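We use cookies to improve your visit. Accept | Manage settings

Trordale Evening Program
Material Culture 3: The Household Inventory
Notes for session 4, Aigars Lukoševičius

Probate inventories were drawn up by neighbors, usually tired ones. They walked through a dead man's rooms and wrote down what might fetch money. Read them with that in mind. The Danley inventory runs to 317 entries and spends 27 of them on the barn before it notices there is a kitchen.

Terms to know before the reading:
Appraiser – the neighbor with the pen.
Lumber – anything he couldn't be bothered to name.
"Old" – worthless, or else he wanted to buy it himself.

Values are a trap. A low figure may mean a poor object, a friendly appraiser, or a debt the family hoped to keep small. Staner argues for the last of these at great length. Vanags disagrees at greater length. Read both, in either order. 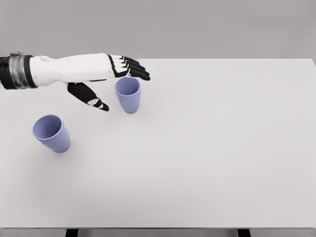
Tableware is where the lists go vague. Plates come in "parcels" and drinking vessels get lumped with whatever stood beside them. An appraiser faced with a large white table and two cups on it would likely have priced the table and written "and sundries" for the rest. When you count vessels per household, then, treat your total as a floor.

For September: pick one room from the Danley list and write two pages on what is missing from it. Beds are taken. Everyone always picks beds.

Share 4 | Comments 3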